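Share 14 | Comments 3
Housekeeping Practice Papers > Guest Rooms > Working methods
Nevzat Sezer
November

3. Floor litter in the sleeping area

3.1 Setting and definitions

The Willstead rooms have a carpeted floor between the bed and a sofa, with the nightstand against the far wall. In this section, "floor litter" means discarded packaging, paper and drink containers lying on the carpet. It excludes towels, clothing and anything already placed in a bin. Figure 4 gives two views of a room from the litter task.

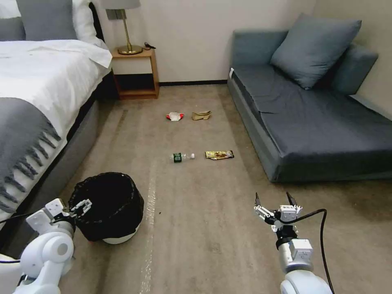
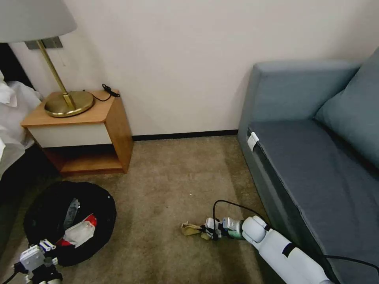

Figure 4. Sleeping area, Willstead. First view: wrappers, a snack packet and a plastic bottle on the carpet between bed and sofa. Second view: a round black bin on the floor in front of the nightstand, with a crumpled piece of tan paper on the carpet.

The sleeping area was chosen over the bathroom and the entry for two reasons. It holds the largest stretch of open carpet in the room, and it is bounded on both sides by low upholstered furniture. A worker clearing the floor must therefore approach along a single lane. Items near the middle of that lane can be reached from one standing position, while items close to the bed or sofa base usually call for a step and a second bend.

3.2 Item classes

Litter was sorted into four classes before analysis. Class A is crumpled wrapping, whether paper or film. Class B is flattened packaging, such as the gold and brown snack packet in the first view of Figure 4. Class C is drink containers. Class D is fragments too small to be picked up singly without effort; the white speck on the carpet in the second view would be entered as D.

The distinction between A and B was added after the pilot at Flollton. Both classes are light and both come from food, but they present differently on carpet. A crumpled wrapper stands above the pile and offers several edges to grasp. A flattened packet offers one, and the fingers have to be worked under it. The pilot record sheet had a single entry for "wrapper," and the resulting times had a spread that could not be explained by distance from the bin. Splitting the entry removed most of the difficulty.

Color was recorded but not used as a class. On a light taupe or beige carpet, a tan wrapper has little contrast with the floor, whereas a red and white one can be found at a glance from the door. Contrast was scored by the observer on a three-point scale (low, medium, high) from the doorway with the room lights on. Existing stains and worn streaks in the carpet were noted on the room sheet so that they would not be counted as Class D.

3.3 Bin placement

Three placements were compared. In the first, the bin remained at the door. In the second, it was set at the foot of the bed. In the third, it was set on the carpet in front of the nightstand, as in the second view of Figure 4. Placement was assigned by drawing a card before each room was opened, and the bin was not moved until the last item had been dropped in.

A low, open-topped bin was specified for all three. The standard Peston pedal bin was rejected at the planning stage, as its lid requires the worker to stand upright between items and so adds a posture change that has nothing to do with distance. A collapsible bin was preferred for the cart, where it takes up little space when folded.

3.4 Results

The observations cover 1,240 items, of which 1,103 were retained. The remainder were dropped for incomplete sheets or because the bin had been moved during the task. Class A was the most frequent in all placements and Class C the least.

With the bin at the door, workers tended to collect several items in one hand before walking back. Dropped items were most common under this placement, and most of the drops involved a bottle carried together with wrappers. With the bin at the foot of the bed, carrying was reduced but the lane was partly blocked, and some workers stepped around the bin on each pass. The nightstand placement gave the shortest median time per item. It also left the lane open, as workers cleared toward the far wall and did not need to pass the bin until the floor was finished.

Class B items took longer than Class A under every placement. The difference was greatest where contrast was also low. Crumpled paper of low contrast was sometimes missed on the first pass but was picked up quickly once seen, so its cost lies in searching and not in handling. Class D was collected unevenly. In 51 rooms the sheet lists at least one fragment left for the vacuum, and supervisors at Talavera regarded this as correct practice.

3.5 Remarks on the furniture

Bedding affected the task more than expected. Where a duvet or a fringed throw hung over the side of the bed, the strip of carpet beneath it was inspected last or was passed over. We recommend that hanging bedding be lifted onto the mattress before the floor is cleared, even in rooms where the bed is to be stripped afterward.

The sofa caused little obstruction in the plan adopted at Willstead, where it stands along the wall. In 30 rooms at Talavera it stands across the window instead, and the lane turns a corner at the far end. Times from those rooms were analyzed separately and are reported in Section 4.

Loose cable on the nightstand was entered on the room sheet when present. It had no measurable effect on clearing times, but it restricts the use of the nightstand top as a temporary surface for items found on the floor. Several workers at Flollton used it in this way for articles that might belong to the guest. The revised procedure assigns such articles to the sofa seat, where they are visible from the door, and they are logged before vacuuming begins.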